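Friday, March 30, 2018

Tidying the desk is still a job for two hands, says Hultico

Anyone who has ever come home to a cluttered table and wished that something else would deal with it may like to hear how matters stand at Hultico, the small firm that has spent the winter trying to teach machines the sort of chores most of us do while thinking about supper. The short version is that they are getting there, slowly, and that the longer version has a good many cables in it.

The firm published its spring update this week, and very readable it is too. It covers 11 everyday jobs, among them folding a tea towel, putting cups back on a shelf, wiping a counter and clearing a desk, and it sets out how the company's two-armed machine, Bemenard, got on with each of them. The machine was given 1520 attempts in all, spread over the winter, and the update is refreshingly open about the ones that went wrong (there is a whole page on tea towels, and one does feel for whoever had to keep picking them up).

Desk clearing was the job the team had expected to be easy. A keyboard is flat, stiff and fairly light, and it stays the shape it was when you picked it up. Its cable does none of those things, and it was the cable that caused most of the bother.
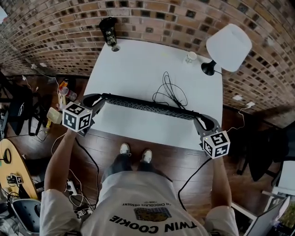 Can a machine clear a desk by itself yet? On a good day it can manage a plain one, with a few solid things set well apart, but it still needs a person close by once leads and glassware are involved.

Much of the learning begins with people doing the chore first, using a pair of hand-held grippers, one for each hand, so that the movements can be passed on to the machine afterwards. Hultico collected 226 such turns at the desk job alone. Long objects are taken at both ends, much as you would lift a tray, and the update says this one habit did more for the results than any of the cleverer changes made before Christmas.

The shop floor is a slightly happier story. Sasis, which packs and sends out small office goods, has had a Bemenard at the end of one of its benches since September, moving boxed items into crates. The boxes are all alike and arrive the same way up, and the staff there are said to be quite fond of it, although they still do the loose items themselves and expect to go on doing so for a good while yet.

A second machine is due to join the bench in the summer, and the update promises another go at the tea towels before then. Copies can be had from Hultico's front desk or by post.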